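Storage & Entry > Coat Racks > Standing > Adholm Pole Rack

Adholm Standing Pole Rack, Black

The Adholm is a tall standing rack for offices, studios and entryways where people come in with more than a coat. It has a single black pole with arms at the top for hangers and hooks lower down for bags. It stands on its own base, so there is nothing to drill into the wall.

We started making it after customers who had bought our older Berrada rail told us the same thing: coats were fine, but bags and hats ended up on the floor or on the nearest chair. The Berrada has one bar at one height. The Adholm has two levels, and a short bag can hang under a long coat without pulling on it.

What to hang where

Put long coats on hangers at the top, on opposite sides of the pole. Shirts and light jackets go between them. Drawstring bags and small pouches go on the lower hooks, where you can reach them without moving the coats. Caps can go over the end of any arm.

Soft things that get piled up are the ones that crease and go missing, so give each person one hook and one hanger and leave it at that. If your office has lockers, use those for anything valuable. The rack is meant for the things you put on and take off during the day. 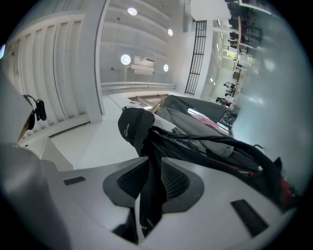
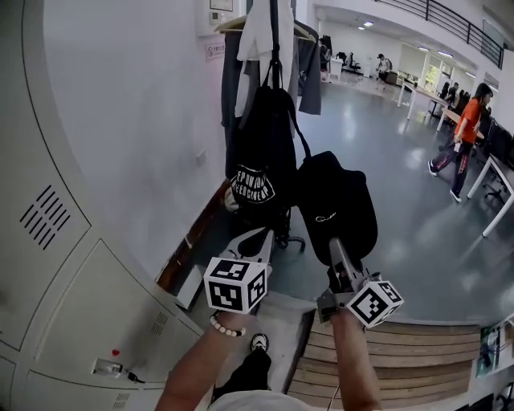
Where to stand it

A spot near a cabinet or beside a short flight of steps works well as long as the arms don't reach over the walkway. Allow 10 inches between the pole and the wall so that hangers can turn. Keep it clear of rolling chairs. The casters catch on bag straps, and then the chair pulls the bag down.

The base has felt pads for hard floors. On thick carpet, take the pads off and check that the pole is straight before you load it.

Load and care

The rack is rated for 80 pounds when the weight is spread evenly. A full backpack on one side with nothing across from it will make any standing rack lean, ours included. Wipe the pole with a damp cloth. Do not use scouring powder on the black finish, as it leaves dull patches.

Assembly takes one person and the hex key in the box. Tighten the base bolt again after 2 weeks of use.

Ordering

The Adholm comes in black only. Spare hooks and felt pads are sold separately under the Erkunard parts line and also fit the Berrada. The next batch ships in September and is limited to 500 racks. For office orders of 10 or more, write to Ghizlane Hegazy in our sales office with your delivery address and the floor number, and she will send a quote with freight included.

Contact | © Zavitz | Back to top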